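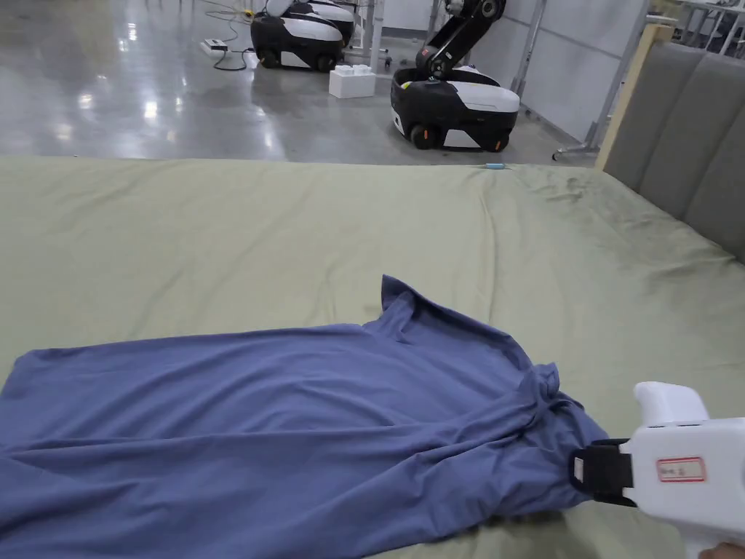
Blue short-sleeved knit shirt on a fitted bed sheet, unfolded.

News > Product Announcements > Garment Care

Bara Publishes Bed-Surface Folding Guide for Knit Garments

NURKSTEAD, March 30, 2026. Bara, a supplier of bedding and garment storage, today released the Fosance Folding Guide, a written procedure for folding short-sleeved knit shirts on a made bed. The guide covers surface preparation, flattening, lifting, folding and stacking. It is intended for households, guest accommodations and laundry services that fold clothing in the bedroom and do not have a separate folding table.

Most published folding instructions assume a hard, flat surface. A mattress compresses under the hand, and a fitted sheet moves with the garment when the two fabrics drag on each other. Knit fabric adds a further variable, as it stretches under its own weight and holds a twist at the shoulder after it has been dropped or carried in a pile. The Fosance guide sets out a sequence for these conditions.

Bara based the procedure on 1,000 folds performed at its Nurkstead site. Of these, 654 were carried out on a bed with a fitted sheet and the remainder on a table. Shirts were placed on the surface in a crumpled state before each fold.

The first section deals with the sheet. Corners are seated fully under the mattress and the top surface is drawn toward the foot of the bed. Shallow creases in the sheet are acceptable. Small items such as socks and pens are moved away from the folding area, as they leave raised points under the cloth.

The second section deals with the lift. The shirt is taken by two upper corners, raised clear of the surface and held under light tension until the body hangs free. Sleeves are allowed to drop. If a pleat remains on one side, the grip on that side is released and taken again closer to the seam. Pulling harder is not recommended for knits, and the guide limits the hold to the time needed for the hem to level out. 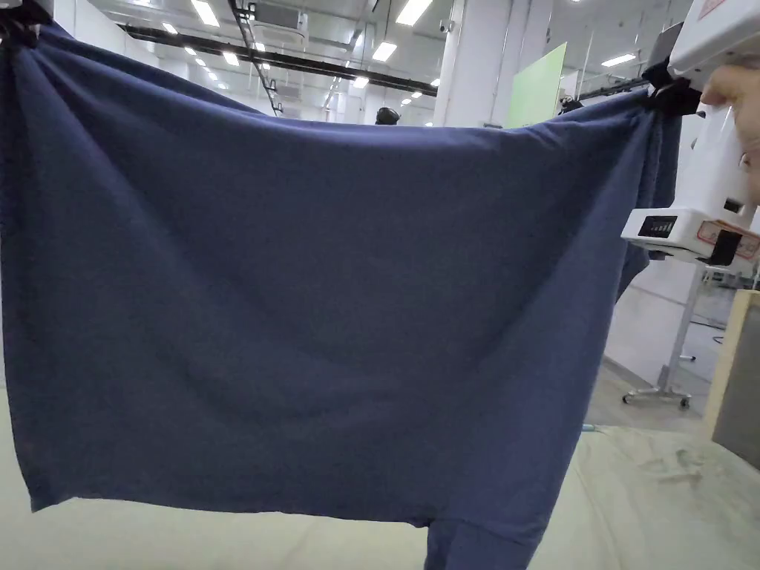 Osei, which tested a draft of the guide, reported that the lift was the step its staff most often skipped, and asked that it be moved ahead of the sleeve instructions. The published version adopts that order. Osei also noted that dark knits show lint more readily once stretched, and a brushing step has been added before the first fold.

The third section gives the fold itself. The shirt is laid face down with the collar toward the headboard. Each side is brought to the center line with the sleeve turned back on itself. The hem is then raised in two equal folds toward the collar. Finished shirts are stacked on the side of the bed farthest from the working edge, so that pressure on the mattress does not tip the pile.

A table of recommended folded widths is included for adult and children's sizes. The guide does not cover long-sleeved garments, woven shirts or bed linen. A supplement on fitted sheets is planned for June.

The Fosance Folding Guide is supplied in print and as a download. Printed copies are packed with Bara fitted sheets shipped from Nurkstead.
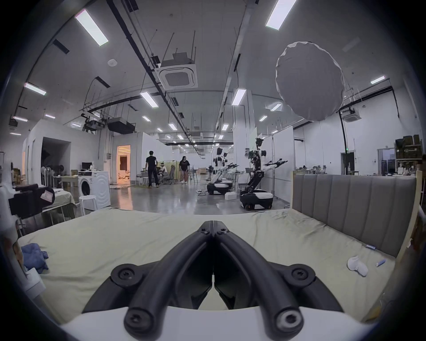 Channel-tufted headboard and fitted sheet, with unfolded items on the mattress.

About Bara
Bara supplies fitted sheets, mattress covers and garment storage to homes and accommodation providers. The company is based in Nurkstead.

224 shares | 135 comments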